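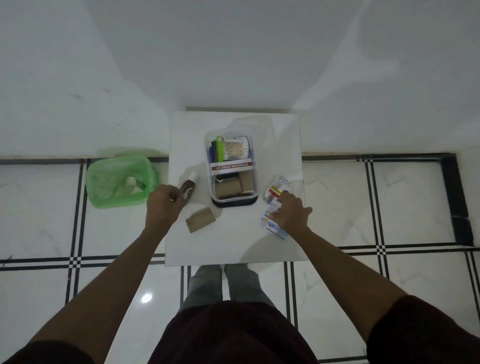
The slow joy of the first-aid box

Every household has one somewhere, and in my experience it is usually behind the picnic blanket. Ours lived for years in an old Stanar biscuit tin, and when we moved to Drandadeck in July I found it held one plaster, a thermometer that had given up, and 23 safety pins (I still can't think what we were planning).

So I gave an afternoon to it, with the radio on and a pot of tea going cold, and enjoyed it far more than I expected to!

Begin by taking everything out and reading the dates. Dressings do expire, and the glue on old plasters goes first. Put in plenty of gauze, a couple of rolled bandages, some tape and a pair of blunt-ended scissors, and write your doctor's number on a card while you can still find your reading glasses.

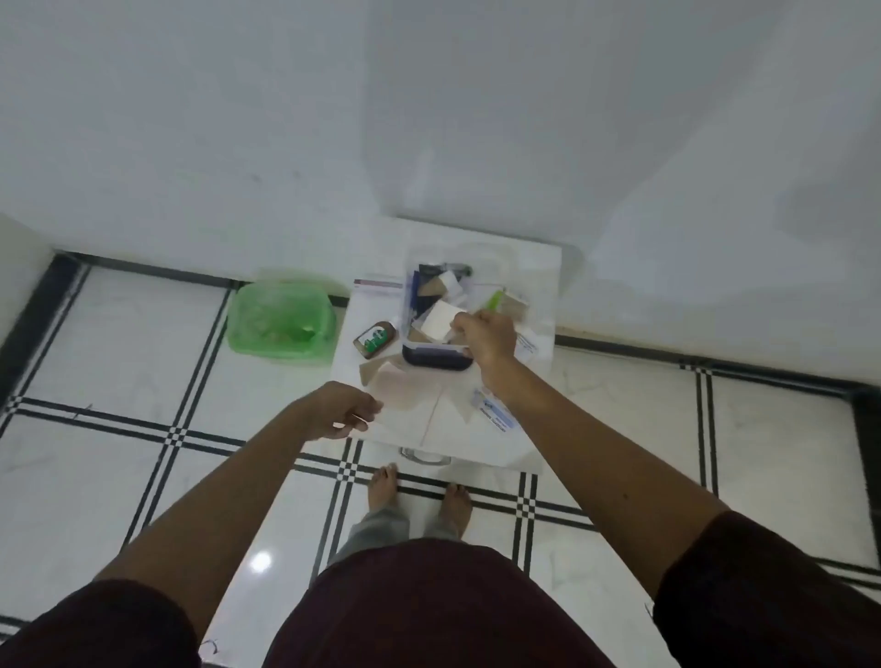
Where to keep it

Bathrooms are steamy, and steam is unkind to paper wrappers. A hall cupboard does nicely, high enough to defeat a toddler but low enough that your mother-in-law can reach it without a chair. Tell visitors where it is, too. My neighbours on the Rultuvow road hang theirs by the back door, next to the dog leads.
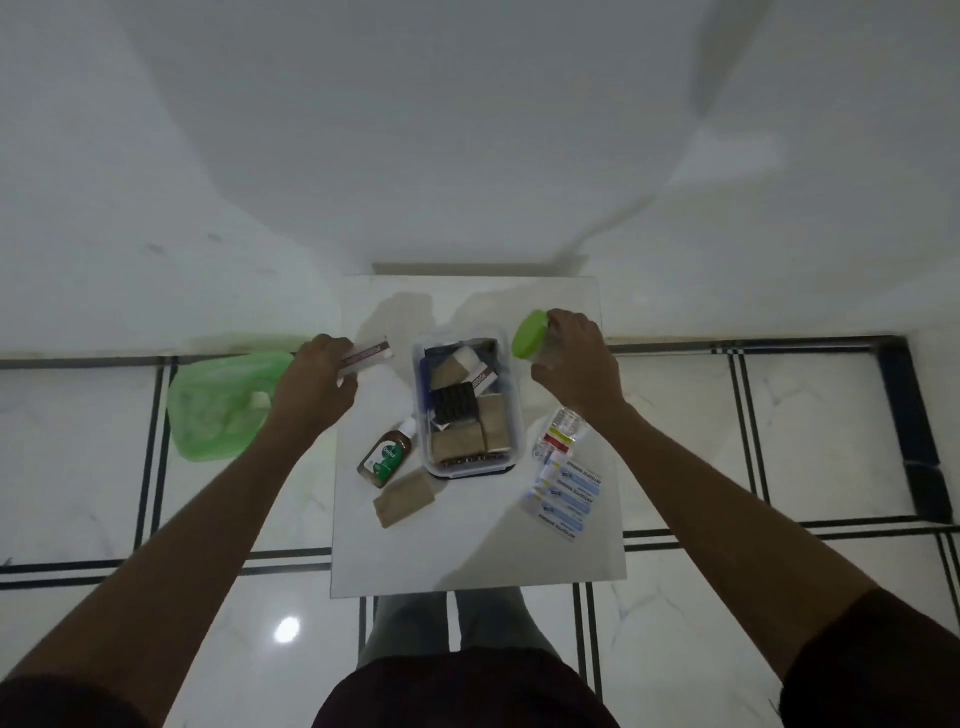

How often should I go through the box?

Twice a year is plenty for most homes, and I do mine when the clocks change. Top it up as well whenever you've used the last of anything.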